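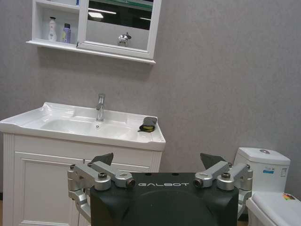

Recording a Bathroom Vanity Task by Remote Control

Posted 5/21/24 by Shaimaa Amrani
Filed under: Teleoperation, Demonstrations, Dutmont Notes

This page covers the vanity task from setup to export. It assumes that you have already finished the Katance pairing guide and can move both arms in free space without tripping the torque limit. If you have not done the pairing, do that first. The steps below will not work with a default hand map.

The task has two parts. In part one, the left arm takes a bottle from the counter and stands it on the open shelf of the mirror cabinet. In part two, the right arm picks up the folded cloth from the right side of the counter and wipes the basin. Each part is recorded as its own episode. Do not join them.

What you need

– Robot with two arms, head camera and wrist cameras
– Katance handsets, both charged
– A workstation running the Aser recorder
– One operator and one spotter
– Two small bottles and a folded cloth
– Painter's tape for the base position

1. Place the base

Drive the base up to the vanity and stop when the center of the torso is 700 mm from the front edge of the counter. Mark the base outline with tape. Square the torso to the wall, then check the head view: the basin, the open shelf and the front of the cabinet doors should all be in view without moving the head. If the shelf is missing from the top of the view, tilt the head up. Do not back the base away to fix it, or the left arm will run out of reach at the shelf.

Lock the head after this step. A head that moves between episodes was the most common fault in our March set, and none of those episodes could be repaired afterward.

2. Set the start pose

Bring both arms up from the sides with the elbows out and the grippers open. Save this as the start pose in Aser. Every episode begins and ends here, and the recorder will reject a file in which the first and last joint readings differ by more than the tolerance in your profile.

Watch the right elbow. The toilet tank is close to the vanity and the arm has little room between them. Raise the right hand straight up before you bring it inward.

3. Practice the shelf reach

Make three dry runs with the recorder off. Move the left gripper up and inward until it faces the lower shelf, stop, and come back by the same path. The shelf is shallow and the ledge under it sticks out, so approach from above the ledge and keep the fingers level. If the wrist starts to roll near the end of the reach, your handset is turned too far in. Release the clutch, turn the handset back to neutral, and engage again.

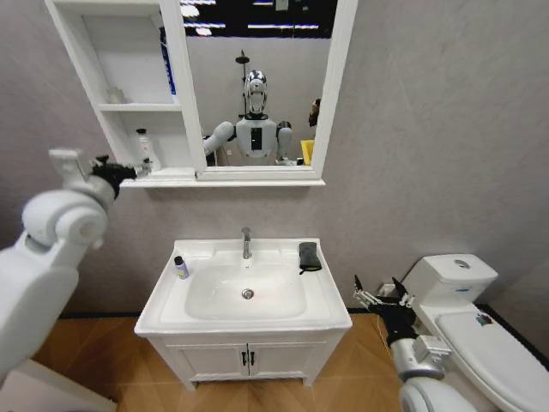

Left arm raised to the lower shelf, gripper pointing toward the pump bottle. The right hand is held open beside the vanity.

Use the head view for the long part of the move and the wrist view for the last part. Many operators try to do the whole reach from the head view and end up pushing the bottle back. The arm hides the target from above once the gripper is close.

The mirror causes a separate problem. The robot can see itself in it, and new operators sometimes steer by the reflection. Left and right will then feel swapped. Helju Zariņš has her trainees cover the mirror part of the monitor with a strip of paper for the first session, and I now do the same. Take the strip off once the trainee can complete three clean reaches in a row.

4. Record part one

Stand the bottles on the left side of the counter. Vary their spacing and order between episodes but keep them on that side. Then:

a. Press Arm in Aser and wait for the tone.
b. Lower the left gripper in front of the vanity with the fingers open.
c. Close on the body of the bottle below the cap.
d. Lift straight up until the base of the bottle clears the faucet.
e. Move to the shelf, set the bottle down, open, and withdraw.
f. Return to the start pose and press Stop.

Keep the right arm still but do not switch it off. The recorder logs both arms, and a dead channel shows up as a gap in the file. 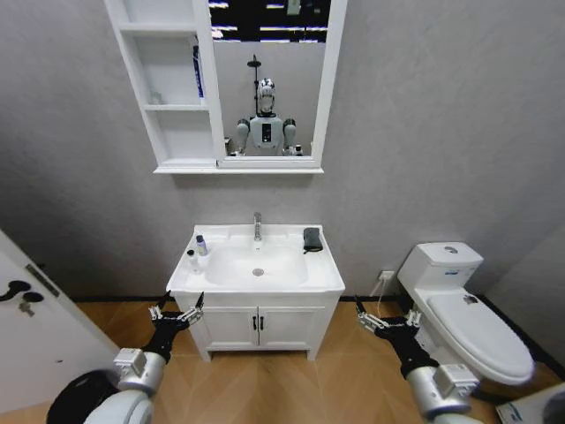 Speed should be even from start to finish. Beginners tend to rush the travel and then hover over the object for several seconds while they adjust. A learned policy will copy the hover. If you need to correct, make one small correction and go on. If you need more than that, press Discard and start again.

If a bottle falls, discard the episode. The spotter resets the bottle, not the robot. Recovery moves are useful data, but they belong in a separate set with the recovery label. Mwangi Waweru keeps the label list; ask him before adding a new one.

5. Record part two

Load the wipe profile. It lowers the force limit on the right arm, and the basin should never be wiped under the shelf profile. Pick the cloth up by the fold, bring it over the rim, and lower it until the force bar turns from gray to green. Wipe from the back of the bowl toward the front. Go around the faucet and not under it.

Keep the forearm above the front rim for the whole stroke. The rim is raised, and when the forearm drops the wrist camera tips up and loses the bowl. The left arm stays open and out to the side.

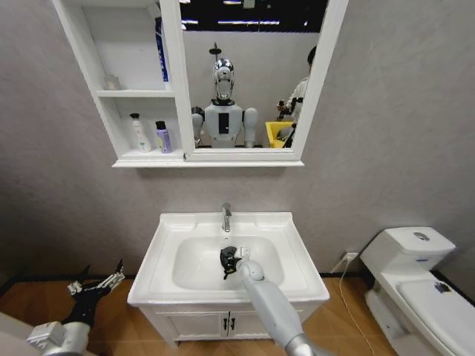
Arm position over the front rim, gripper in the middle of the bowl. The other hand stays open at the left.

The spotter stands behind the robot with a hand on the stop control and will often show up in the mirror. Leave that in the recording. Do not ask the spotter to crouch or step out of reach of the stop.

6. Check and export

Play back every episode at double speed before you leave the room. Look for dropped frames in the wrist views, a head angle that differs from the first file, and any contact with the toilet tank. Tag contact as a fault even when it was light.

Export to the shared Dutmont folder with the task name, operator initials and part number. Files with spaces in the name will be skipped by the import script.

Known issues

Handset drift after a long session: set both handsets on the dock and run Zero again.

Glare from the ceiling lights in the mirror: lock the exposure in Aser before the first episode. Auto exposure will shift each time an arm crosses the mirror.

Cloth slips out of the gripper on the back stroke: fold it once more and grip deeper. Doaa Shawky is testing a fingertip cover for this and will post the part file when it is done.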